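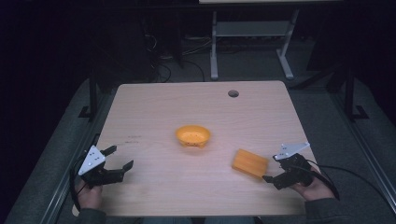
Zyanya Bañuelos se ríe cuando le preguntan si lo difícil de un taller de robótica es programar, y contesta que no, que lo difícil es enseñarle a una persona de dieciséis años a mover las manos despacio. Lo dice sentada en el borde de una mesa del taller Zepeda, con una taza de café que se le va a enfriar varias veces a lo largo de la tarde, y lo dice con el cariño de quien ha visto pasar por ahí a muchos grupos.

El taller lleva ya varios cursos funcionando en la planta baja del instituto de Trerkalen, y este año el proyecto de los mayores tiene nombre propio: Fisbridge. Lo eligieron los alumnos después de una discusión larguísima (ella quería llamarlo de otra manera, perdió la votación y todavía lo recuerda con fingido rencor). La idea se explica pronto. Los estudiantes toman una pinza en cada mano, hacen con ellas una tarea doméstica sencilla encima de una mesa, y esos movimientos grabados sirven después para entrenar un modelo que mueva el brazo del taller.

"La primera vez que lo cuento en la reunión con las familias siempre hay alguien que pone cara de decepción", dice Bañuelos. "Esperan un robot que camine, que hable, que salude. Y yo les enseño un cuenco naranja y una pieza rectangular del mismo color, y les digo que vamos a pasar meses con eso. Pero luego se acercan, prueban las pinzas, intentan agarrar algo, y ya no se quieren ir."

La tarea del trimestre es meter la pieza en el cuenco, volver a sacarla y dejarla sobre la mesa. Parece poca cosa. La profesora insiste en que ahí dentro hay casi todo lo que le interesa que aprendan: por dónde se acerca uno a un objeto, cuánto hay que abrir los dedos, qué hace la otra mano mientras tanto. Esto último da para muchas conversaciones, porque los alumnos tienden a olvidarse de la mano que no trabaja, la dejan en cualquier parte, y luego el modelo aprende también ese descuido.

"Tuvimos a un chico que cada vez que soltaba la pieza levantaba un poquito la pinza izquierda, como si celebrara", cuenta. "Una cosa mínima, ni él lo sabía. Y cuando pusimos a funcionar el primer modelo, el brazo hacía un gesto raro al final que no entendíamos. Estuvimos una tarde entera buscando el error en el código. Lo encontró una compañera viendo las grabaciones, muerta de risa. Desde entonces, en el taller, a eso se le llama firmar."

El grupo ha grabado hasta ahora 521 demostraciones válidas, y la palabra válidas la pronuncia despacio, para que se note. Las que se descartan son muchas, y decidir cuáles se descartan ha resultado ser una de las partes más formativas del curso. Al principio lo hacía ella sola en casa, por la noche, con una hoja de cálculo. Ahora lo hacen los alumnos por parejas, y tienen que escribir una frase que justifique cada descarte. Hay frases muy secas y otras que son casi una novela, según quién esté de turno.

Le pregunto si eso no se vuelve monótono, y piensa la respuesta un buen rato.

"Sí, claro que se vuelve monótono, para qué te voy a decir otra cosa. Una tanda son 10 repeticiones y después se cambia de persona, y aun así hay días en que a la cuarta ya están mirando por la ventana. Yo también miraría por la ventana. Lo que hacemos es variar: mover el cuenco más hacia el fondo, girar la pieza, dejarla más cerca de la mano derecha o de la izquierda. Y hablar mucho, que en este taller se habla muchísimo, quizá demasiado. Tengo quejas de la clase de al lado."

Esa variación no es solo un remedio contra el aburrimiento, y a la profesora le brillan los ojos cuando llega a este punto - se nota que es su parte favorita. El curso pasado grabaron todas las demostraciones con los objetos en el mismo sitio, porque así salían más limpias y los vídeos quedaban preciosos. El brazo aprendió la tarea de maravilla. Bastó con que alguien, al limpiar, desplazara el cuenco un palmo para que el pobre fuera a dejar la pieza sobre la madera, muy seguro de sí mismo, una y otra vez.

"Fue la mejor clase del año y no la había preparado yo", dice. "Se quedaron callados, mirándolo. Y una alumna dijo en voz alta que entonces no había aprendido lo que era un cuenco, que había aprendido un lugar. Yo llevaba semanas intentando explicar eso en la pizarra, con flechas y con dibujitos. Lo apunté en la libreta con la hora y todo."

La libreta existe y la saca de la mochila para enseñármela. Tiene las tapas dobladas y está llena de frases de alumnos, medidas, listas de la compra y algún teléfono sin nombre. Pasa las hojas buscando otra cosa, no la encuentra, se disculpa, encuentra una distinta que también le parece buena. Así transcurre buena parte de la conversación, y es un placer dejarse llevar.

Del dinero habla con menos ganas, aunque no lo esquiva. El material de este curso ha costado 1,900 euros (ella lo escribe en la libreta así, con coma, una costumbre que se trajo de México y que le corrigen siempre en secretaría). Una parte salió del instituto y otra de Rarnmont, una pequeña empresa de la zona que fabrica piezas mecánicas y que además les deja usar su taller cuando algo hay que rehacer con calma. Los alumnos fueron de visita en marzo y volvieron hablando de tolerancias y de tornillos con una seriedad que a ella le hizo muchísima gracia.

"Me preguntan a menudo por qué no compramos un equipo más grande. Y bueno, si alguien lee esto y quiere regalarlo, que llame. Pero con lo que tenemos me alcanza para que entiendan el proceso completo, desde que uno agarra la pinza hasta que ve al brazo hacer algo parecido a lo que uno hizo. Parecido, eh. El brazo acierta unas veces sí y otras no, y yo prefiero enseñarles también las que no."

En el grupo hay perfiles muy distintos. Algunos llegaron porque ya programaban en casa y se encontraron con que eran bastante torpes con las manos. Otros venían del taller de cerámica, que comparte pasillo, y resultaron ser los mejores demostradores de todos: movimientos tranquilos, continuos, sin arrepentirse a mitad de camino. Bañuelos procura emparejar a unos con otros y luego apartarse un poco, cosa que según confiesa le cuesta horrores.

"Soy muy de meterme. Veo que alguien va a agarrar la pieza por una esquina y se me va la mano. Mis alumnos me pusieron una regla: mientras se está grabando, la profe se sienta. Y me siento. Refunfuño, pero me siento."

Hablamos también de las muestras abiertas. La próxima será el 12 de diciembre de 2025, y los alumnos se han propuesto llegar con una segunda tarea, esta sí pensada para usar las dos manos a la vez: sujetar el cuenco con una pinza mientras la otra coloca la pieza dentro. Van justos. Las primeras pruebas han sido, en palabras de la profesora, un festival de empujones, con una mano que aprieta cuando la otra todavía no ha llegado. Coordinarse con uno mismo es más complicado de lo que se cree, dice, y me invita a comprobarlo.

Lo compruebo. Tardo bastante en encontrar el ángulo, cierro los dedos de la pinza antes de tiempo y la pieza se me va hacia el borde. Dos alumnas observan con mucha educación. Una me aconseja que respire y que no mire la pinza, que mire adonde quiero llevar la pieza, y a la siguiente me sale algo mejor, aunque la otra anota unas palabras en su hoja y no me deja leerlas.

Antes de despedirnos le pregunto qué le gustaría que se llevaran los alumnos cuando terminen. Bañuelos da un sorbo al café, que a esas alturas está helado, y hace una mueca.

"Que les queden ganas de seguir, supongo. Y que cuando vean un vídeo de un robot haciendo algo estupendo se pregunten cuántas veces lo intentó antes. Se lo digo mucho: quiero ver las otras 100 grabaciones, las que no publicaron. Una alumna me lo escribió en una tarjeta de cumpleaños, con purpurina. La tengo pegada en la nevera."

Después se levanta, porque la llaman desde el fondo: hay que empezar otra tanda y le toca sentarse.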